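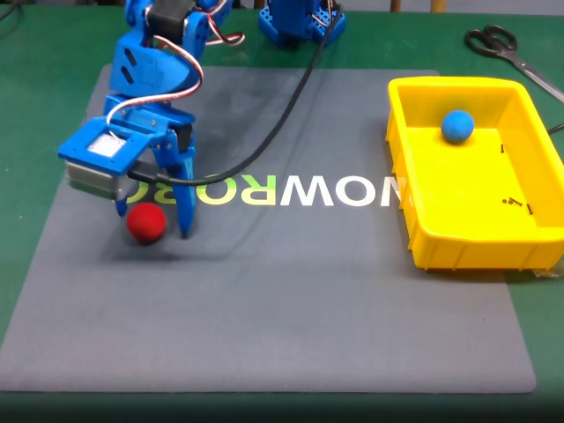

Figure 3. Gray mat on a green tabletop.

4. Coverings on shared tables

In the previous section we considered the table itself, its height and its place in the room. We now turn to what is put on top of it. Coverings receive little attention in the literature on shared workrooms. They are cheap, they are often bought without any discussion, and they do not appear in the inventory of furniture. Still, in the interviews at both sites the covering was mentioned more often than the chair, and the opinions about it were stronger.

We use the word covering for every sheet, cloth, mat or pad that lies on a table for longer than one working session. A newspaper put down for one hour of gluing is not a covering in our sense. A mat that stays on the table from the autumn until the spring is one, also when it was first meant as temporary. The distinction was not always easy to apply. At the Farouk site, several cloths were folded away every evening and put back every morning, and we decided to include them, as the users spoke of them as belonging to the table.

4.1 Reasons for covering a table

The first reason given was protection of the surface. The tables at the Pulora site were bought together, and the users remember that they were asked to keep them without scratches. The covering was then a kind of promise. It is interesting that this reason continued to be given in the workrooms where the table under the covering was already damaged. When we asked one user what the mat protected, the answer was that it protected the work from the table.

The second reason was sound. Small metal objects that fall on a hard top make a noise which is disturbing in a room with several tables. The users of the Farouk workrooms complained about this noise before the coverings were introduced, and the complaints are found in the room diary. After the introduction the diary speaks of other matters, mainly of heating and of the door. We do not want to conclude too much from a diary. People write in it when they are annoyed, and they seldom return to write that they are no longer annoyed.

The third reason was that a covering marks a place. On a long table without divisions, it is difficult to know where the place of one person ends. A covering gives a border that everybody can understand, and this border can be moved without tools. Several users described a small negotiation that happens in the first weeks of a season, when the coverings are shifted a little to one side or the other, until they come to rest. After that they are moved only for cleaning.

4.2 Materials and their care

The two sites follow different habits of care. At Pulora, the coverings are wiped with water and a mild soap at the end of the session, and the user of the place is responsible for it. At Farouk, the cleaning is done by Florna, the company that also cleans the corridors, and the users do not touch the coverings except to remove crumbs and thread. Neither habit is wrong, but they lead to different wear. When many persons wipe, some wipe hard and some wipe almost not at all. When one company wipes, the wear is even, and it is found also in the places where no work was done.

Cloth was appreciated for its feeling under the hand, above all by the users who sew or draw. It was also the material which was given up most quickly. It moves when one leans on it, it must be taken away for washing, and it comes back from the washing with folds.

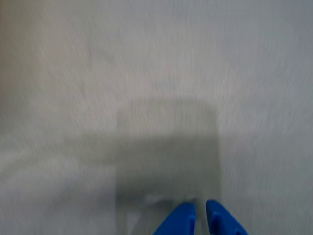
A fold in a covering is a small thing, but for a person who draws a long line over it, it is enough to spoil the sheet of paper. Some users ironed the cloth on the table, a practice which we cannot recommend on a painted top. Others turned the cloth, so that the fold came to the side where they did not work. The users of thicker pads had no such problem, but they had another one: a thick pad raises the work, and the forearm then rests on its edge. Complaints of pressure at the forearm were collected at both sites, and they came mostly from users who worked with the chair in a low position.

To compare the resistance of the materials, a sample of each was rubbed with a damp sponge for 2000 strokes on the Trivum wiping bench. The bench and its setting are described in Section 2. The cloth samples became thinner at the point of turning, where the sponge stops and changes its direction. The smooth synthetic samples showed a change of gloss but no loss of material that we could measure. The felt sample was removed from the test before its end, as the fibers collected under the sponge and the stroke was no longer regular. We report this as a result of our bench and not as a general weakness of felt, which performed well in daily use.

The bench does not imitate all that happens on a table. It uses one pressure and one direction. It does not imitate the cup that is put down in the same spot every day, and it does not imitate the sun. In the south rooms at Pulora the part of the covering nearest to the window lost its color faster than the rest, and this was visible after the first summer. We had not planned for this effect, and we have no measurement of it. A later study should note for each table its distance from the window and the direction of the window.

4.3 Size and position

The size of the covering was usually decided by what was available in the shop, and only after this by the table. We found coverings that were too small, so that the elbows were outside and the hands inside, and we found coverings that hung over the front and were pulled down by the clothes of the person sitting there. The users judged the second situation as worse. An overhanging front is also difficult to clean, for the liquid runs to the edge and falls on the floor.

We recommend a covering which is smaller than the table on all sides. A free margin of 100 mm at the back is enough for a lamp foot or a row of small boxes, and these then stand firmly on the hard top. On the sides the margin can be less.

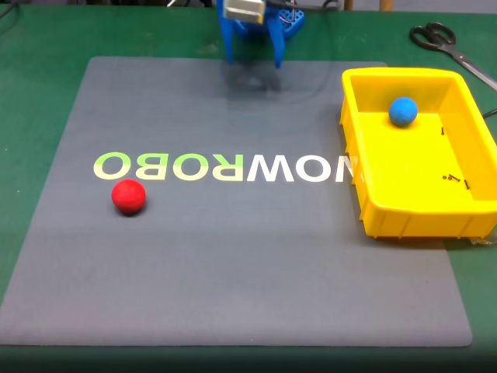 Margins also have an effect on how the table is read by a person who comes to it for the first time. Where the covering and the table have the same color, the new user does not see the border and puts things across it. Where the two colors are different, the border is respected without any instruction. A gray mat on a green table, as in Figure 3, gives such a contrast: green strips stay visible at the left, at the right and at the top, and the rounded corners make it clear that the mat is a separate piece. Lettering is a further help, but it requires some care. When a line of large capitals runs across the middle of a mat, a tray that is put at the end of the line can hide a part of the last letter, and the word is then no longer complete. For this reason we prefer a small mark in one corner if the mark must be read, for example when it gives the name of the room. The interviews suggest that large lettering in the working area is noticed in the first days and then forgotten. One user at Farouk could not say what was printed on the covering at which this user had been sitting for 18 months.

The direction of the lettering was discussed less than we expected. Most users place a covering so that the text can be read from the chair. Some place it so that it can be read from the door, with the explanation that they themselves know already what is written. On tables that are used from two sides, there is no correct solution, and a covering without text is the simpler choice.

4.4 Remarks on purchase

Both sites now buy their coverings once per year, in March, when the rooms are less occupied. At Pulora the users are asked for their wishes before the purchase. At Farouk the size is fixed, and the users choose the material only. We found no difference in satisfaction between these two ways, but the number of coverings which were later exchanged between tables was larger at Farouk. The exchange was done by the users among themselves and was not written in the diary, so we know of it from the interviews. It concerned mostly the thick pads, which moved step by step to the tables with the higher chairs. The relation between chair height and covering thickness is treated in the next section, together with the measurements of the lamps.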